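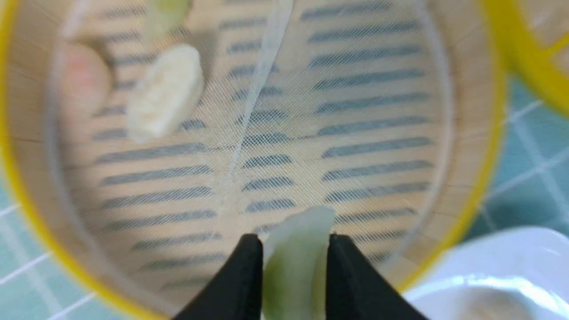 Cozimento a vapor

O cozimento a vapor é uma técnica culinária de calor úmido em que o alimento é aquecido pelo vapor de água em ebulição, sem contato direto com o líquido. A água ferve na parte inferior de um recipiente, e o alimento fica acima dela, apoiado em uma grade, um cesto ou um prato. Ao tocar a superfície mais fria do alimento, o vapor se condensa e libera calor latente, o que explica a rapidez do processo em comparação com o ar quente de um forno à mesma temperatura.

À pressão atmosférica, ao nível do mar, o vapor chega ao alimento a 100 °C. Em altitudes maiores a água ferve a temperaturas mais baixas e os tempos precisam ser ampliados. Em uma cidade situada a 3.000 metros, o ponto de ebulição cai para cerca de 90 °C, diferença suficiente para alterar o preparo de grãos, tubérculos e massas densas.

História

Recipientes de cerâmica com fundo perfurado, próprios para serem encaixados sobre uma panela de água, são conhecidos em sítios neolíticos da China. Na Idade do Bronze apareceram versões em metal, entre elas o yan, formado por uma parte inferior para a água e uma superior para o alimento, separadas por uma grade. Vasos desse tipo foram usados tanto na cozinha quanto em rituais.

No norte da África, a técnica está ligada ao cuscuz, preparado na cuscuzeira, uma panela de dois andares em que a sêmola cozinha no vapor do ensopado abaixo dela. Na Mesoamérica, os tamales – massa de milho envolvida em palha ou folha – são cozidos no vapor desde antes da chegada dos europeus. No Brasil, o cuscuz de milho nordestino é feito em cuscuzeiras de metal ou de barro, e em muitas casas ainda se improvisa com um prato coberto por um pano e virado sobre a boca da panela.

Na Europa, o método ficou por muito tempo associado aos pudins ingleses, cozidos em tigelas fechadas com pano ou papel. As panelas de vapor empilháveis de uso doméstico se difundiram com o fogão a gás. O pesquisador Gareth Sugden, em estudo sobre utensílios de cozinha da região de Trumbridge, descreve modelos de folha de flandres vendidos pela casa Ackroyd em conjuntos de dois e três andares, com um compartimento lateral para repor a água sem levantar a tampa.

Equipamentos

O cesto de bambu é o utensílio mais comum na China e em boa parte do Sudeste Asiático. Compõe-se de um aro e de um fundo de ripas, e pode ser empilhado em vários andares sob uma única tampa trançada. O bambu absorve parte da umidade condensada e reduz o gotejamento sobre o alimento, problema frequente nas tampas de metal. Em contrapartida, o material exige secagem completa antes de ser guardado, pois mofa com facilidade.

Para evitar que massas grudem no fundo, usam-se forros de vários tipos: folhas de couve ou de alface, folhas de bananeira, papel perfurado, gaze de algodão e telas de silicone. A gaze deve ser umedecida antes do uso. As telas são reutilizáveis e deixam passar o vapor por toda a superfície, mas conservam gordura nas malhas quando mal lavadas.

Outros equipamentos incluem as panelas de inox com cesto perfurado, as grades dobráveis ajustáveis ao diâmetro da panela, os aparelhos elétricos com temporizador e os fornos combinados de uso profissional, que permitem regular a umidade. Na panela de pressão o vapor ultrapassa os 100 °C, e os tempos diminuem de forma considerável.

Alimentos

Legumes, peixes, ovos, pães, bolos e massas recheadas estão entre os alimentos preparados dessa forma. Os peixes inteiros são cozidos sobre um prato, que recolhe o caldo, muitas vezes com gengibre e cebolinha. Os pães ao vapor, como o mantou e o baozi, não formam crosta e mantêm a superfície clara e macia.

As massas recheadas constituem um grupo numeroso. Os invólucros podem ser feitos de farinha de trigo comum, de amido de trigo ou de misturas com amido de tapioca; quanto maior a proporção de amido, mais translúcida a massa depois de cozida. Os recheios variam conforme a região e incluem carne de porco, camarão, cebolinha-chinesa, acelga e cogumelos.

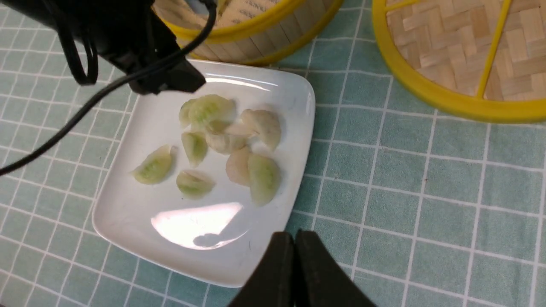
O tempo de preparo depende do tamanho da peça e da espessura da massa. Unidades pequenas levam menos de dez minutos, ao passo que um pudim inglês em tigela grande, feito com 500 g de farinha, pode exigir algumas horas. Batatas médias inteiras ficam prontas em 40 minutos. Recomenda-se deixar espaço entre as peças, tanto para a circulação do vapor quanto para o crescimento das massas fermentadas.

Aspectos nutricionais

Por não mergulhar o alimento em água, o método reduz a perda de vitaminas hidrossolúveis, em especial a vitamina C e os folatos. O brócolis é um dos vegetais mais estudados nesse aspecto. As perdas aumentam com o tempo de exposição, e um legume cozido em excesso no vapor pode reter menos nutrientes do que outro fervido rapidamente. A técnica dispensa a adição de gordura e não produz as reações de escurecimento típicas do assado e da fritura.

Segurança

O vapor causa queimaduras graves, e a tampa deve ser aberta no sentido oposto ao do rosto. O nível da água precisa ser verificado em cozimentos longos, com reposição de água já quente para não interromper a fervura. Alimentos prontos podem ser mantidos aquecidos no próprio cesto, em fogo baixo, a temperatura superior a 60 °C.

Ver também

Banho-maria
Cuscuz
Dim sum
Panela de pressão

Página consultada em 08/12/2025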